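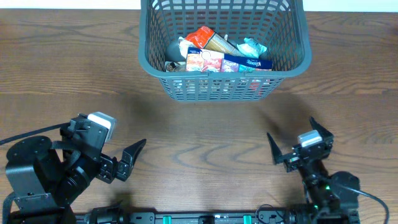

How far apart should two small arms be mounted on a shared rail?

Far enough that the elbows never touch when both arms fold back, and close enough that both grippers can reach the same spot on the table with some bend left in each arm. Find that distance with the arms loosely clamped, then bolt them down.

This page covers setting up a pair of servo arms on one rail at the edge of a table, for picking things out of a basket and setting them down on the open wood. It assumes the arms are already built and each one moves on its own. We use the Granalov arm kit at the Vorkska workshop, but any pair of small servo arms with a flat base plate will go together the same way.

What you need

Two arms with their power supplies and data cables
A slotted aluminum rail, longer than the two bases plus the gap between them
T-nuts and bolts to suit the slot
At least two bench clamps
Cable clips or reusable ties
A tape measure and masking tape
A plastic basket with open sides

Step 1: Fix the rail

Lay the rail along the front edge of the table and clamp it at both ends. Push on the middle with your thumb. If it rocks, the table is bowed, and a strip of card under the low spot will take care of it. Do this before the arms go on. Their weight hides the rocking until they start to move.

Step 2: Set the gap

Slide both bases onto the rail and tighten the bolts finger tight. Turn the power off and move the arms by hand. Fold both of them back toward you, then swing each one in as far as it goes. If anything knocks, move the bases apart and try again.

Now bring both grippers to the center of the table. Each arm should get there without going straight. An arm that is stretched out flat has very little lift left, and the shoulder servo will buzz. Mark the base positions on the rail with tape and tighten the bolts.

Step 3: Run the cables

Bend each arm to its farthest reach in every direction before you tie anything down. Leave a loop at the base joint big enough to let it turn a full 90 degrees each way, and keep the loop on the outer side of the arm, where the other arm can't hook it. Clip the rest to the rail. Bright clips are worth buying if you have a choice – you will be moving them a lot, and black on black is hard to see.

Power the arms separately if you can. When we ran ours from one supply, the left arm sagged every time the right one lifted.

Step 4: Check the zero positions

Turn on one arm at a time. Send it to its zero position and look at the joints from the side. A joint that is off by one spline tooth has to be taken apart and refitted. Smaller errors can be corrected in software. On the Granalov controller the offset for each joint is saved in the arm itself, so label the arms left and right and don't swap them later.

Step 5: Set the limits

Set a floor for each gripper 2 millimeters above the table. The fingers on our grippers are hard and pointed and will scratch a finished top in one pass. Then cap the speed. Ours runs at 80 percent for normal moves and much slower within a hand's width of the basket.

Open the grippers wide and bring them toward each other slowly. Set the inner limit of each arm so that they stop short of touching. You can loosen it later for handovers.

Step 6: Place the basket

Put the basket beyond the grippers and centered between the arms, with clear table in front of it for setting things down. Fill it with ordinary things in different shapes. Boxes are the easiest, and a tissue box standing against the front wall makes a good first target. Snack packages and crumpled wrappers are harder, as they shift when a finger touches them. Leave cans for last. They roll, and a smooth finger slides off them.

An open lattice basket has one drawback – a pointed finger can go through a slot and pull the whole thing along. Stick the basket down with mounting putty, or raise the approach path so the gripper comes in over the rim.

Upkeep

We retighten the base bolts after every 2,000 cycles and check the finger screws whenever a grip starts to slip. Evangelista thread locker, the removable kind, has kept the finger screws in place since May. Keep it off plastic parts.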